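The site went down at 4 in the morning, which I know because my phone was under my pillow and it buzzed against my skull until I picked it up.

I should explain that I'm the entire web department at Lastex. We sell upholstery webbing and elastic by the yard, we're in Flindville, and until that night I would have told you that no hacker alive could care about us. I had a password with a percent sign in it. I felt pretty good about myself.

The message was from a customer. She wanted to know why our page on chair seats was now selling discount sunglasses (and were they polarized?).

So I went downstairs in my socks and opened the laptop and there they were, rows and rows of sunglasses, right where the jute webbing used to be. They'd kept our logo. They'd even kept our little banner that says family owned. I don't know why that part got to me so much, but it did, and I sat there saying "you can't do that" out loud to a kitchen.

My first idea was to log in and delete everything that looked wrong. My password didn't work. My second idea was to type the same password again, slower.

I called Biswas, our hosting company, and got the overnight line, and a man with a very calm voice asked me when I'd last updated my plugins. I said recently. He waited. I said it might have been before the holidays. He waited some more, and I could hear him eating something crunchy, and finally I said I had a sticky note about it on the monitor and the sticky note had faded to white.

"Okay," he said. "Which ones are you running?"

I didn't know! I'd installed them the way you buy kitchen gadgets, one at a time, each for a problem I had that afternoon. He read me the list off his screen and it was like hearing somebody go through my trash. A snow effect. Two separate contact forms. A thing that made the cursor sparkle, which I swear I turned off. And Nerier, a gallery plugin I'd used one time to put up pictures of footstools.

"It's Nerier," he said. "There's a hole in the upload form. They walked right in."

"When?"

He crunched. "Looks like 11 days ago."

That was the part that made my stomach drop. For 11 days I'd been in there every morning, answering questions about tack strips, refilling the little stock numbers, humming, and the whole time somebody else had been in the house with me. I went and made coffee because I couldn't think what else to do with my hands.

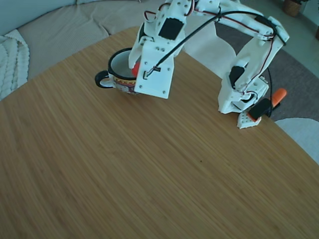 A mug on a wooden table, with a white robot gripper lowered into it.

When I got back he'd pulled up the files. There were 489 of them that weren't mine. They had names like cache-old and temp-new-final, which I have to admit is just how I name things, so I'd probably looked straight at them and thought, oh, that's one of my messes. He asked if I had a clean backup from before all this started, and I said sure, the backups run by themselves, I set that up ages ago.

"Where do they go?"

"To a folder."

"On the same server?"

I didn't answer, and he was nice enough to stop crunching.

They'd gotten into the backups too, of course. Every one of them had sunglasses in it. But then I remembered the old laptop in the hall closet, the one with the missing F key, where I'd saved a copy of the whole site back in January when I was thinking about changing the font and got nervous. I dug it out from under the vacuum. It took 10 minutes just to start. The fan sounded like a hair dryer full of gravel, and I sat cross-legged on the closet floor with a coat sleeve on my head and the phone wedged against my shoulder, and I talked to it. Come on, buddy. Come on.

And there was the webbing. Ugly brown jute webbing, in the ugly old font, with a typo in "durable" that I'd fixed in February and was now so happy to see I got a little teary.

We put it back up together, the calm man and me. He wiped the server and had me change every password I owned, and I read him the plugin list again from the top and he said "do you need that?" after each one. I fought him on the snow effect. I lost.

It was light out by the time the front page loaded. I clicked through all of it, chair seats, elastic, the footstools (just plain pictures now, no gallery), and then I wrote back to the customer to say we were sorry for the confusion and her webbing would ship that afternoon.

She answered right away. She said thank you, that was fine, but did we still have the tortoiseshell ones?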